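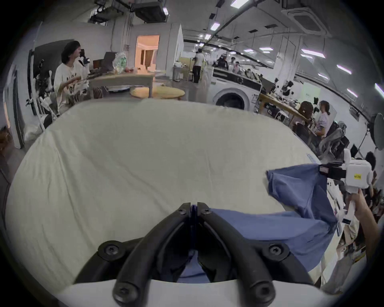 Folding shirts straight out of the wash is the job I am worst at, and I would like to get better at it before the winter clothes come out. I do all of it on a big padded surface with a sheet over it, in the same room as the washing machine. I pick each shirt up by two ends, pull it out between them like the blue one, and lay it down. The cloth is wrinkled when I pick it up and often still wrinkled when it goes down, and the sheet underneath has creases of its own. By the time I have done sleeves, sides and bottom there is a ridge across the front that stays there until the shirt is worn.

Some background. I wash for four people in Midow, where the water is hard. Shirts are mostly cotton, some of them a cotton and polyester mix, nothing fancy. I wash at 30 degrees on the normal cycle and dry on racks, or outside when the weather allows. I don't own an ironing board and don't want one. There is a narrow wooden table I could use, but it is usually covered with other things and I would have to clear it every time.

I have tried the method where you pinch the shirt at the shoulder and the middle and flip it. I can do it with a T-shirt maybe one time in three. With anything that has a collar I lose track of which side I am holding. I have also tried a plastic folding board, the kind with flaps. It was fine for adult shirts, too wide for the kids' ones, and one of the flaps split at the hinge in October. I have not replaced it.

What I do now is this. Shirt face down, sleeves across the back, one side in to the middle, other side in to the middle, then bottom up to the collar, then once more. The bundle comes out thick at one end and it leans when I stack it. 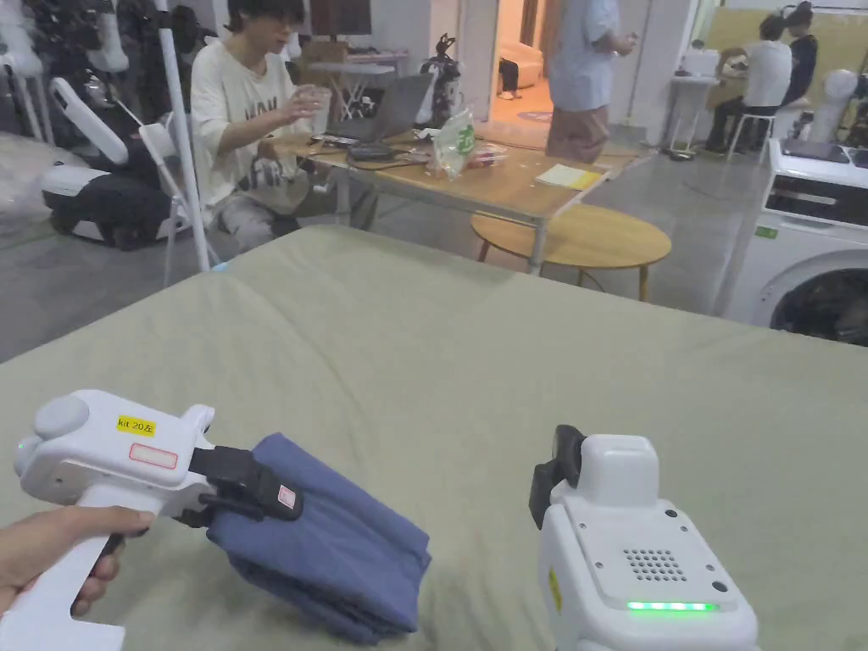
The other trouble is the drawer. It is 30 cm deep from front to back, so a shirt folded in half and half again is either too long or has to be bent over at the end, and that puts another crease in. I have looked at the Plutora drawer dividers at Cloltley but I don't want to buy anything until I know what size the shirts should be when they are finished.

So what I am asking:

Does a soft surface make the creases worse, or is that just me? Is there an order of folds that keeps the front flat? And should I be leaving the shirts to rest somewhere before they go in the drawer?

I know the answer to some of this may be to iron. I would like to hear the other answers first.

Godfrey Ogola
Member, Midow

Home Topics Laundry Kitchen Storage Repairs Ask Members Sign in

Ailbhe Ó Dálaigh

I worked in a hotel laundry for six years and folded on all sorts of surfaces, so I will take your points in turn.

Soft surface first. Yes, it makes a difference, but less than you might think. On a hard table you can press down with the side of your hand and the cloth goes flat against something. On a mattress or a pad your hand sinks and the cloth sinks with it, and the fold ends up rounded. What matters more is the sheet. If the sheet is loose it moves when you smooth the shirt, and you end up chasing the wrinkle from one side to the other. Pull the sheet tight and tuck it under on all sides. If it won't stay tucked, use a fitted sheet one size down, or pin the corners underneath with large safety pins. A blanket under the sheet is all right. Two blankets is too many.

If you can clear even part of that wooden table, use it for the collared shirts and keep the soft surface for T-shirts, towels and anything knitted. You don't need much room. A space as wide as the shirt is enough, and the sleeves can hang over the edges until you get to them.

Now the picking up. Holding a shirt by two ends and stretching it between your hands is fine for getting it out of the basket, but where you hold it counts. If you hold one shoulder and the opposite hem, you pull the cloth on the diagonal, and cotton knit will give in that direction and stay a bit skewed. Hold it by both shoulder seams and give it one good snap downwards. Then turn it and do the same from the hem. Two snaps will take out most of what your hands would otherwise have to smooth. Do it when the shirt comes out of the machine too, before it goes on the rack. That is where most of your ridge is coming from, I would guess, because a shirt that dries with a ridge in it can't be folded flat by anybody.

The order I was taught for T-shirts:

Lay it face down with the collar away from you. Smooth from the middle out to the sides, then from the collar down to the hem. Don't go back up.

Fold one side in so that the edge runs from the middle of the shoulder to the hem. Fold that sleeve back on itself so it lies inside the fold and doesn't cross the middle.

Same on the other side. The two sides should meet or nearly meet. If they overlap, your stack will lean, and I think that is what you are seeing with the thick end.

Bring the hem up by a third, stopping short of the collar. Then fold again so the collar end finishes on the outside.

That last part is the main change from what you are doing. Hem to collar and then in half puts four layers and the collar all in one place. Folding in thirds spreads it out, and the front panel gets one soft bend instead of a hard one across the chest.

For collared shirts, do up the top button, the middle one and the bottom one. Face down as before. Lay the sleeves straight down the back, parallel with the sides – don't cross them over each other. Crossing them makes a lump in the middle that shows on the front.

For the drawer, an adult T-shirt in thirds usually comes out under 30 cm long, and you can adjust it with the first fold. Cut a piece of cardboard to the size you want and fold around it for the first few, then slide it out. Cereal boxes are too thin. The back of a writing pad works well. For the kids' shirts cut a smaller one. It does the same job as your flap board and you won't mind when it wears out.

Resting: only if they are not completely dry. Cotton can feel dry on the front and still be damp at the seams and under the arms. Check the seams with the back of your hand. If they feel cool, leave the shirt on the rack another hour. When they are dry they can go straight in.

I would not buy dividers yet. Do a few weeks with the cardboard and see what size you settle on.

ironingboardless

just roll them. fold sides in, roll from the bottom, stand them in the drawer. no creases and you can see what you've got. I've got over 200 things in one chest of drawers that way, four people's stuff as well

also hard water makes cotton stiff, try half the detergent

Marg in the valley

I agree with most of what Ailbhe wrote, except I would put the steamer ahead of the folding. I have a Marciniak hand steamer, the small one that holds 200 mL, and I hang the worst shirts on the shower rail and go down the front once before I fold them. It takes less time than setting up an ironing board and you don't need anywhere to store a board. Let them hang until they have cooled and there is no damp left in them, otherwise you fold the steam in.

Rolling is good for T-shirts and pyjamas. I wouldn't roll anything with buttons down the front, as the placket goes wavy and it takes a wash to get it straight again.

On the spin speed: you didn't say what you spin at. If your machine is on the top setting for every load, bring it down for the shirts. I do mine at 500 and they come out wetter and take longer on the rack, but they are much less crumpled. In winter I go up a step or they never dry. Don't leave them sitting in the drum either. If I forget a load for an hour after it finishes I just run a short rinse and spin and start again.

I also don't fill the drum. Half a load of shirts comes out better than a full one, every time.

Godfrey Ogola

Thanks to all three. I had the spin on the highest setting, so I have turned that down. I tightened the sheet last night and did a basket of T-shirts in thirds with a cardboard piece from an old calendar. The stack stands up on its own. Collared shirts are still not good, mostly at the shoulders, where the first fold wants to slide off to one side – I will try them on the table once I have found somewhere to put what is on it.

Ailbhe, when you fold the side in, do you hold the collar down with your other hand or leave it?

Ailbhe Ó Dálaigh

Hold it, flat hand just below the collar, and don't lift until the sleeve is in. If you hold the collar itself it will twist. On slippery cotton mixes I put a hardcover book there.

Related in Laundry
Getting a fitted sheet to stay on a spare mattress
How long can wet washing sit in a front loader?
Drying racks for a room with one window
Stiff towels and hard water
Storing kids' winter clothes in shallow drawers
Hand steamer leaves drips on dark shirts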